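# Oiled and Varnished Boards: Frequently Asked Questions

Answers collected from the Saltano workshop desk. Technical review by Arben Leka.

## Finish

**Can I oil over varnish?**
No. Oil does not penetrate a cured film. It stays tacky and collects dust. Remove the varnish first, or recoat with a compatible varnish.

**How do I tell which finish I have?**
Put a drop of mineral spirits on the underside. If it darkens the wood, the finish is oil or worn through. If it sits on top, there is a film.

**Which abrasive for a scuff coat?**
Gray nonwoven pad, with the grain. Stop when the gloss is evenly dulled.

## Knots and cracks

**Does a knot have to be filled?**
Only if it is loose or goes through the board. A tight knot can be left alone. For a loose one, use Aridine clear filler in layers of 4 mm or less and let each layer set before the next.

**What about fine cracks along the grain?**
Surface checks are stable in most dry boards. Mark both ends in pencil and look again in August. If a check has passed its mark, glue and clamp it.

## Clamping

**Where should the jaw go?**
On sound wood, clear of any knot. Use a pad under both faces. Bare jaws print through varnish at low pressure.

**How long does the clamp stay on?**
With Espinoza wood glue, 20 hours at room temperature. Do not stress the joint during that time.

**Can the board sit directly on ribbed aluminum?**
Yes, for light work. The ridges give line contact only, so put a flat caul between board and metal before tightening a clamp through both.

**The screw is stiff. What do I use?**
Dry wax on the threads. Oil migrates to the board and causes fisheyes in the next coat.

**Does a pale scratch mean bare wood?**
Wipe it with mineral spirits. If it disappears while damp, it is in the finish only.

Board on ribbed aluminum. The black clamp is in the second and third pictures.

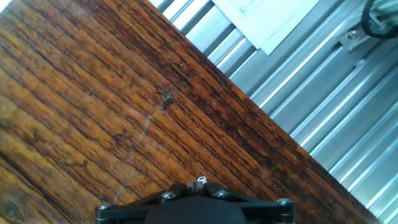
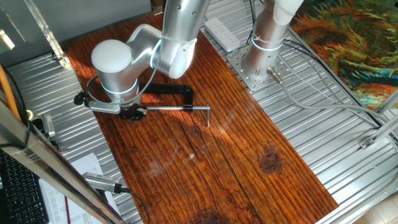
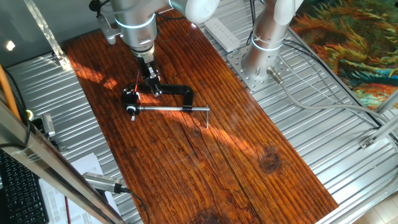 Boards and Finishes | Issue 4 | p. 455

## Ordering and returns

**Who do I contact about a board over 3,000 mm?**
Imelda Barredo, long stock. Include thickness and finish.

**Are clamps covered by the board warranty?**
No. Send clamp claims to Rogelio Tagle with the order number.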